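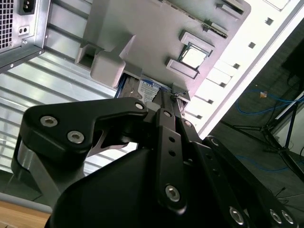
Koslow Desktop Teardown and Parts: Frequently Asked Questions

These are the questions we get most often at the counter and by email. If yours isn't covered, ask when you drop off.

What do you take?

Desktop computers, with or without a hard drive, working or not. Towers, small desktops and the slim office kind are all fine. We also take loose power supplies, memory, processors, coolers and drive brackets. We do not take laptops, tube monitors, printers or anything with a swollen battery.

We don't take towers built before 2000 either. We can't sell the parts. The Baidoo Street transfer station accepts them on its electronics days.

Do I have to make an appointment?

For 4 computers or fewer, no. Bring them to the side door during open hours. For anything more than that, call first so we can clear shelf space. Office loads of 16 or more go on the pickup calendar, and the next open dates are usually a couple of weeks out.

Should I take anything apart before I bring it in?

Please don't. A closed case travels better than an open one. Unplug the power cord and keep it with the machine if you have it. If you already took off the side panel, put it back on or tape it on. Loose screws in a sandwich bag are welcome.

The one exception is the hard drive. If you want to keep your drive, take it out before you come. We can do it for you at the counter, but there may be a wait.

What happens to my hard drive?

You pick one of three options on the intake form: return it, erase it, or destroy it. Erased drives that pass a health check are sold as used drives. If they fail the check, they are destroyed with the others. If you leave the box blank, we destroy the drive.

We don't recover files. If you need something off an old drive, get it copied before you sign the form. Fliden Data, across the parking lot, does that kind of work and sets its own prices.

In what order do you take a computer apart?

The side panel comes off first and the tower goes down on its side, so you look straight down into it. After that it depends on the case, but most of the time the drive comes out early, along with its bracket, and the cables get unplugged from the board before anything heavy is lifted. The power supply and the board come out late. Its screws are on the back of the case, and people who are new to this tend to undo them too soon, before the cables are free.

Do you always pull the processor?

If there's a processor in the socket and the board is going to be scrapped, yes. The lever goes up, the metal frame opens, and the chip lifts straight out by its edges. It goes in a clamshell or a tray with the contacts protected. We don't slide chips across the bench and we don't stack them.

If the board is good and the processor is common, we may sell the two together. Ask which ones we have that way.
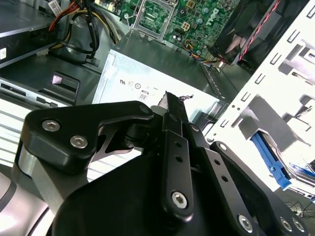 Nindodton, May 25, 2026

The answers from this point on were rewritten to match the new intake form. If you printed the old page, please throw it out. The main changes are to how we grade power supplies and how we handle boards with no processor in them.

How do you grade power supplies?

By the label first, then by a load test. We sort by wattage and by connector type, and we put units with the 80 efficiency logo on their own shelf because people ask for them. A unit with no readable label is scrapped. So is one with a burned smell, a fan that won't turn or a cut cable.

We never open a power supply and you shouldn't either. The parts inside can hold a charge long after the cord is pulled.

Will a power supply from one brand fit another brand's case?

Sometimes. A standard size unit usually fits a standard size case. The big office brands, Dell included, have made plenty of machines where the shape or the board connector is particular to the model. Bring the old unit with you, or write down the full part number from its label. A photo of the label works too, if the small print is sharp.

Can I buy a motherboard without a processor?

Yes. Boards with an empty socket are sold as "not booted" unless the tag says otherwise. We look the socket over under a magnifier before the board goes on the shelf, and we put a cover on it if we have one that fits. Once you take the cover off, we can't take the board back.

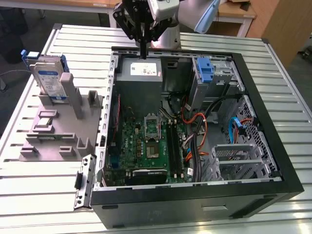 The same goes for boards still mounted in a case. You can buy the whole case with the board in it, and a lot of people do, since you get the fans, the drive cage and the right cables along with it. We'd suggest that route if your own case is a different brand. Front panel wiring is the thing that trips people up, and it's no trouble when you leave it where it was.

Do you sell cables and brackets separately?

Yes. SATA cables are in the bins by the door. The color doesn't matter — red, blue and black ones do the same job — so check the length and whether the end is straight or angled. Plastic drive brackets are sorted by case maker. They aren't interchangeable, and many of them have no screws at all, only pins that sit in the holes on the side of the drive. Bring your drive and try the fit before you pay.

How should I store a drive while I'm working on my own computer?

Put it somewhere it can't be knocked over. A slotted rack or stand is good. A folded towel is fine. Keep it off the edge of the table, and don't pile other parts on top of it. Small boards should lie flat or sit in a slot, and you should handle them by the edges. If you're working on a metal table, don't power anything up with the board sitting bare on the surface.

How do I get a stuck drive bracket out?

Look for a colored tab or clip, often blue on office machines. It usually needs to be squeezed or lifted before the drive will move. Unplug both cables from the drive first, the wide one and the narrow one. If it still won't move, check for a screw on the far side of the cage. Don't pry with a screwdriver.

Do you pay for computers?

Not for single machines. For office loads we may offer credit, depending on age and condition. We decide after we've seen the inside, so we can't quote over the phone.

Can I get a receipt?

You get a drop-off slip that lists what you brought. If you chose drive destruction, you can ask for a certificate with the serial numbers. Ask at drop-off. We can't make one afterward, as the drives are no longer sorted by customer at that point.

Do you run classes?

The next basic teardown class is in September. You'll take one tower apart and put it back together. Tools are provided. Sign-up sheets will be at the counter, and there is no online sign-up.

What if a part I bought doesn't work?

Bring it back within two weeks with the tag still on. Tested parts can be exchanged or refunded. Parts marked "not booted" or "as is" can't.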